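3. Equipment under evaluation

3.1 The Wovetti kit

The Wovetti is a wrist-mounted gripper kit sold by Illemus for use on small and mid-size robot arms. It ships with a parallel gripper, a wrist camera, a cable harness, a control box and a license for the vendor's teaching software. We bought one kit through the regular sales channel in January and paid list price. Illemus had no part in the design of the tests and saw the results only after they were complete.

The product sheet describes the kit as suited to "light disassembly and sorting of mixed electronics." We took this claim as the subject of our evaluation. Most published work on gripper kits of this class reports picking from bins or from flat trays, where the part is free on all sides and the approach is vertical. Disassembly is a harder case. The part is held by something, the space around it is limited, and the fingers have to apply force in a direction that is often set by the product and seldom by the robot. A gripper that does well on bin picking may do poorly here, and the kit's documentation gives no data from which a buyer could tell.

The supplied fingers are flat plates with a row of through holes, to which the user can bolt pads or custom tips. We ran all trials with the plates as delivered. Soft pads are offered as an extra but were not part of the base kit, and adding them would have changed the effective finger thickness, a quantity that matters a good deal inside a computer case.

3.2 Work cell and arm

The kit was mounted on the arm of our existing Gaddale cell, a bench-height station with a fixed clamp for the workpiece and overhead lighting. No changes were made to the cell other than a new adapter plate between the arm flange and the gripper body. Dale Fortin machined the plate and also wrote the routine that returns the arm to its home pose after a fault. The camera exposure was set once at the start of each session and then left alone. We did not add a ring light, although the manual recommends one for reflective surfaces, as we wanted to know how the kit behaves with the parts in the box.

Force limits were left at the vendor's defaults for the first session. These proved too low for any latch with a spring in it, and the controller stopped on nearly every contact. All results in this paper were obtained with the limit raised to the second of the preset levels. The higher presets were not used.

3.3 Task selection

We chose desktop computers as the workpiece for three reasons. They are common in the waste stream, they are built to be opened, and the points intended for human hands are usually marked by color. Several manufacturers mold their release tabs and levers in a single bright color so that a technician can find them, and this convention should also favor a camera-guided system. If the kit cannot find and operate a colored tab, there is little point in asking it to find a plain one.

Units were opened by hand before each trial. Side panel removal was excluded, as the panels differ too much between models for a fair comparison and the job is normally done by a person in any case. The trial began with the gripper outside the chassis and the camera looking in.

Each trial was divided into an approach, in which the gripper is brought to a position just clear of the target, and an actuation, in which the fingers close, push or pull. We logged the two parts separately. Vendors tend to report a single success rate for the whole motion, and this hides where the failures are. In our log a trial that reached the target but did not release the part is recorded as a good approach and a failed actuation.

Approach poses were taught by hand guiding and then corrected by the camera. The operator moved the arm to a pose near the target, marked the target in the wrist view, and let the software compute the remaining offset. Figure 1 gives a typical wrist view at the end of an approach. 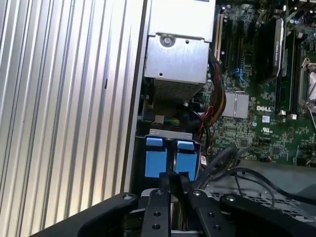 Figure 1. Wrist view inside an open Dell desktop, with the fingers just short of the blue tabs. The power wires pass beside the silver housing above them.

3.4 Clearance and visibility

Two properties of the view in Figure 1 affected most of our results. The first is that the gripper itself takes up the whole lower band of the picture. As the target is approached it moves toward this band, and the last part of the motion is made with the target close to the fingers and partly at risk of being hidden by them. The software handles this by holding the last good estimate of the target position. That works when the workpiece is rigidly clamped. It fails without warning when the chassis shifts, and in the first session we had the clamp set too loosely. Those trials were discarded and repeated.

The second is the reflective metal. Ribbed and brushed surfaces throw bright bands that move as the camera moves, and the edge detector supplied with the kit treats the bands as edges. With colored tabs this was of little consequence, as the color mask removes the metal before any edges are computed. With unpainted latches the mask cannot be used, and the offsets were visibly wrong often enough that we restricted the main test series to colored targets. The plain latches are treated in Section 5 as a separate case.

Wiring was the main source of collisions. A loose bundle is poorly represented in the depth estimate, and the planner regards the space it occupies as free. The wide outer arms of the gripper body, and not the fingers, were what usually made contact. We added a keep-out region by hand for each model. The kit supports up to 15 such regions per program, more than we needed, but they are entered as numbers in a table and there is no way to draw them over the camera view. For a shop handling one model in quantity this is a minor cost - for mixed intake it is a serious one.

3.5 Software and support

The teaching software is competent and slow. A pose can be taught and tested in one sitting, and the program structure is plain enough to be read by someone who did not write it. Saved programs carry the camera settings with them, a detail we found useful when returning to a workpiece after a break. The log export, on the other hand, drops the force trace whenever a stop is triggered, and the force trace is exactly what is needed to diagnose a stop. We worked around this by recording from the control box directly. Export was unchanged in the latest version we received.

The manual is thorough on installation and thin on everything after it. The section on force presets gives no values in physical units. We asked the support desk for them and were sent a table, with a note that the values apply to the standard fingers only.

3.6 Comparison unit

For reference we repeated a subset of the tasks with a Kratochvíl gripper of similar stroke, already in service on the same cell. It has narrower outer arms and no integrated camera, so the approach poses were taught by hand and replayed without correction. The two units therefore differ in more than one respect, and the comparison is meant as a check on the clearance findings only. We do not rank the products on overall performance. The poses used for both units, including the keep-out tables, are listed by chassis model in the appendix.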